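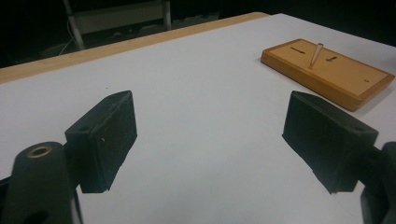
# Why Do We Cover the Table?

Have you ever been told to wait, just wait one minute, while a grown-up covers the table before you can start something fun? It can feel like the longest minute of the whole day, especially if you've already got your sleeves rolled up and your head is full of ideas. But a table cover is a clever thing, and people have been putting cloths and mats and sheets of paper over their tables for a very long time.

## It looks after the table

Tables work hard. At our craft room in Brullinham the big one gets glue on it, and paint, and crumbs from morning tea, and once a whole cup of blackcurrant cordial (we're still finding sticky bits underneath). If a table has no cover, all of that goes straight onto the top. Some kinds of wood have tiny gaps in them, much too small for you to see, and coloured liquid can creep down into those gaps and stay there. That is how you get a stain.

A cover gets in the way first. The glue lands on the cover, and afterwards you can wipe it, wash it or fold it up and put it in the bin, depending on what it's made of.

## Why white?

You can use any colour you like for a cover, and your favourite might be bright orange with spots. White is handy when you're working with little things, though. Drop a black button on a black cloth and you could be patting around for it until dinner time! Drop the same button on a white cover and there it is, plain as anything.

White also bounces back lots of the light that lands on it. Dark colours soak more of it up. Even so, white doesn't look the same all over. In dim light it can seem a little bit blue or grey, and it's darker wherever something casts a shadow. Your brain is so good at its job that it usually tells you "white" anyway, and you don't notice the difference unless you go looking for it.

## Try it yourself

You'll need a sheet of plain white paper, a lamp, and something small and solid, such as an eraser or a toy brick.

1. Lay the paper flat on a table and smooth it out with your hands.
2. Stand your object in the middle and switch on the lamp.
3. Look for the shadow. Is it darkest close to the object, or further away?
4. Ask a grown-up to help you move the lamp up high, then down low, and watch what the shadow does.
5. Now hang a thin white hanky between the lamp and the object (not touching the lamp, please – it can get hot) and see if the edges of the shadow change colour or go fuzzy.

You might like to draw around each shadow with a pencil and write next to it where the lamp was. If you use a different coloured pencil each time, you'll end up with a lovely muddle of shapes that all came from one little eraser.

And when you've finished, lift the paper off and have a look at the table underneath.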